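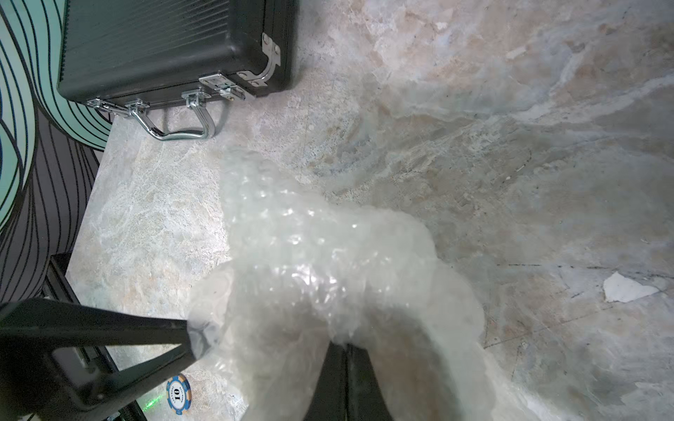

Hard-shell carrying case

A hard-shell carrying case is a portable box with stiff sides, a hinged lid and a handle, made to keep its contents from being knocked about, scratched or crushed while they travel from one place to another. People use such cases for microphones, cameras, hand tools, records, cosmetics, board game pieces, poker chips, medals, measuring instruments and a great many other things that somebody would be sorry to find broken. The type most often met with in homes has a black ribbed shell, bright chrome fittings and a carrying handle that folds flat against the front when it is let go.

The case is very often used together with soft packing, above all bubble wrap, and the two are best understood as a pair. The shell takes the hard blows from outside and the packing keeps whatever is inside from moving.

Names

In everyday speech the same object may be called a hard case, a flight case, a road case, a tool case or simply "the box," and few owners trouble themselves over the difference. Dealers are somewhat stricter. For them a flight case is a heavy article with recessed fittings, large enough to hold an amplifier or a keyboard, while a carrying case is one that a single person can lift comfortably with one hand. The instrument shops of Malabanan, where cases of every size have long been sold alongside guitars and accordions, kept a third word, "lunchbox," for the very small ones, and older customers there still ask for it.

Construction

The body of a carrying case is commonly built from thin wood panels or molded plastic. Wooden bodies are usually covered with a patterned sheet and bound along the edges with metal strip. The ribbing found on many lids is partly decorative, though a ridged surface also hides small scuffs remarkably well, and a case that has spent years in the back of a car can look quite respectable as long as nobody holds it up to a window.

Corners receive the worst treatment of any part, as anyone who has set a heavy box down in a hurry will know, and so they are capped with metal brackets. A curved bracket held by small rivets is the usual form. Rivets are preferred to screws here because they do not work themselves out with vibration, although they are more of a nuisance to replace.

The inside is lined with foam, felt or a plush fabric. Foam may be cut to the outline of the contents, or supplied as a block scored into little cubes which the owner plucks out by hand (a pleasant job, and one that is easy to overdo).

Latches and handle

Most cases close with a pair of latches set toward the two ends of the front edge. The common kind has a hinged plate and a small tab, which is lifted to release it and pressed down to draw the lid tight. Some cases add a clasp or lock nearer the center. When only one latch is fastened the lid tends to twist, and a case carried any distance in that condition will often have a bent hinge afterward.

The handle is most simply made as a U-shaped metal bar pivoting in two brackets. It lies down out of the way for storage and swings up when lifted. Bare metal handles look very handsome and are unkind to the fingers under a heavy load, so many owners wind them with cloth tape or a strip of leather.

Use with bubble wrap

Bubble wrap is a clear plastic sheet with rows of air pockets sealed into it. In a fitted case it is hardly needed, but a great many cases end up holding things they were never cut for, and then the wrap does most of the work.

A widely copied method was set down by Erlinda Buenaventura in her household handbook The Patient Packer, which devotes a whole chapter to "things that go into boxes meant for other things." She advises laying the sheet bubble side inward, rolling the object loosely, folding the ends under, and then closing the lid gently to feel for resistance. A lid that springs back is overfilled. A bundle that slides when the case is tilted wants another turn of wrap. She was fond of reusing old sheets and kept hers in a pillowcase, though she warned that flattened bubbles give no protection at all and should be saved for lining drawers.

Wrapping is generally done on a smooth, hard surface such as a countertop or a table, where the sheet can be turned without snagging. Polished surfaces are easily marked by metal corners, and a folded towel under the case is a sensible precaution.

Sizes and weight

There is no common standard. A mid-sized case sold by Prastness for hobby tools measures 40 centimeters along its front edge and weighs 710 grams empty, and this is fairly typical of light household models. Cases for records and larger instruments may weigh several times as much before anything is put in them.

Care

Ribbed shells collect dust in the grooves and are best cleaned with a soft brush and then a barely damp cloth. Chrome fittings need only to be wiped and dried. If a latch has grown stiff, a drop of light oil at the hinge will usually free it, and the extra should be dabbed away before it finds the lining. Foam crumbles with age, and a case with sticky black specks among its contents is overdue for a new lining.

Long storage should be somewhere dry, with the latches closed but not locked. Ksawery Duda, who repaired cases at the Plarerico workshop and wrote its short guide for customers, recommended tying the keys to the handle with string, having drilled out 57 locks in a single year for people who had put theirs somewhere safe.

See also

Bubble wrap
Corner bracket
Draw latch
Instrument case
Toolbox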